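How to clean limescale and old food from small kitchen things with citric acid
30 Jul 2024

I live in Trivutley, where the water is very hard, and I want to share the method which I use since February.
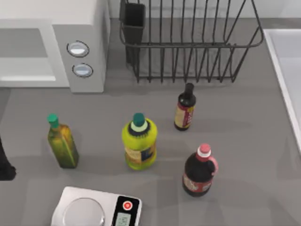 One reader wrote under my earlier page that vinegar does the same work and everybody has it already, so why buy a powder. It is a fair remark. Vinegar works too, but it is weaker, you need much more of it, and the smell stays in my kitchen until the next day. The powder has no smell and it keeps for a long time in a closed jar.

What you need

Citric acid powder, food grade. I buy the bag from Cusurine, but any other is good.
A measuring jug and a scale.
A soft cloth and an old toothbrush.
Rubber gloves, if you have small cuts on the hands.

How to make the solution

Put 1,000 ml of warm water into the jug. Weigh 40 g of powder and stir until you see no more grains. For a light film of scale you can take half of this. Do not make it with boiling water, and never mix it with bleach or any cleaner which contains bleach. The gas from this mixture is dangerous.

Kettle

Fill the kettle until the scale is covered. Leave it for half an hour without heating. Pour it out, rinse two times, then boil clean water once and throw this water away also. If there are still white spots at the bottom, repeat it. Do not scratch them with a knife.

Microwave

Unplug it first and take out the glass plate, if yours has one. Wash the plate in the sink. Then plug in again, put a bowl with a cup of plain water and a wooden spoon inside, and heat it for 4 minutes. Keep the door closed for a few minutes more. The steam makes the old food soft. Be careful with the bowl, it is very hot. Unplug again and wipe the walls with a damp cloth. The acid is not necessary inside, only for white marks on the plate.

Dish rack

Scale collects where the wires cross. Wet the cloth with the solution, lay it over these places for ten minutes, and then use the toothbrush. Rinse well and dry it with a towel. If the coating is broken and you see rust, do not use acid there.

Sink and tap

For the tap, wrap a wet cloth around the end and leave it for fifteen minutes. Chrome does not like to stay longer. On enamel I try first in a hidden corner, as some old enamel becomes dull. Natural stone, for example marble or limestone, must not touch this solution at all. If a drop falls on it, wipe with plenty of water immediately.

How often

I do the kettle every second week and the rest once in a month. The prepared solution I do not keep, I make it fresh each time.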